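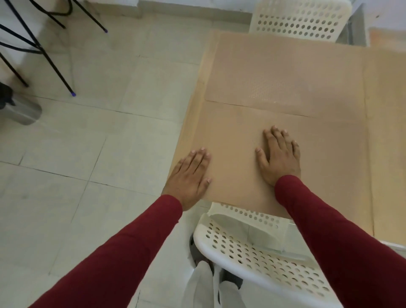
Attachment 1: flattened corrugated sheet on tabletop, hands flat on the sheet.

Ticket status: Resolved, pending reporter confirmation
Product: Palix label and stock client
Site: Clusmont returns warehouse
Component: Sync service, packaging stock module
Priority: Medium

Summary
Stock adjustments for packaging materials fail to sync to the Nistalier server. The client shows "Saved" but the server count does not change. Error 409 appears in the client log for each failed record.

Reported behavior
Operator enters a quantity for flat carton stock and presses Save. The green check is displayed. After the next sync the quantity goes back to the earlier value. Only packaging items are affected. Returned goods, pallets and labels sync normally. The fault began after the December update was installed on the packing bench terminals.

Steps to reproduce
Open Stock, then Packaging.
Select any item with the unit set to "sheet".
Change the quantity to 100 and save.
Wait for the sync icon to stop.
Reopen the item. The old quantity is shown.

Log entry, 09:14
Reproduced on the test terminal with a copy of the site database. The server rejects the write with 409 Conflict. The revision number sent by the client is lower than the one held on the server. The client treats the response as final and drops the record without a message to the operator. This second part is a separate defect and has been split off to its own ticket.

Log entry, 10:02
Asked the site for the full client log and the item export. Both received. The export lists 5 packaging items with the unit "sheet". All of them have a duplicate entry under the unit "each", left over from the import of the old Moser spreadsheet. The two entries share one item code.

Log entry, 10:40
Cleared the local cache on the test terminal and repeated the steps. No change. Downgraded the client to the November build and repeated. The save succeeds, but it is written to the "each" entry. The older build did not check revisions on packaging items, so the duplicates caused no visible error. Counts recorded before the update may therefore sit on the wrong entry.

Log entry, 11:25
Checked clock drift on the site terminals, as drift has caused 409 responses at other sites. All terminals are within tolerance. Ruled out.

Cause
Duplicate item codes in the packaging table. The server raises the revision on one entry while the client reads the revision from the other. The December update enforces the revision check for all stock modules, and the mismatch is now rejected.

Fix applied
Stopped the sync service at Clusmont.
Took a backup of the packaging table.
Merged each "each" entry into the matching "sheet" entry, keeping the higher revision.
Added a unique constraint on item code.
Restarted the service and forced a full pull on the 4 bench terminals.

Verification
Changed the quantity on every merged item from a bench terminal and from the server console. Values match after sync in both directions. No 409 responses in the log from 13:30 to 15:00.

Action for the site
Recount flat carton stock and enter the results as a new adjustment. Do not restore counts from the old spreadsheet. The import tool still accepts duplicate codes in the file preview and will fail only at the commit step. If a terminal was switched off during the forced pull, run Sync, then Full Refresh, before entering any quantities.

Open item
Client must show a warning when a record is rejected. Tracked separately, no target build set.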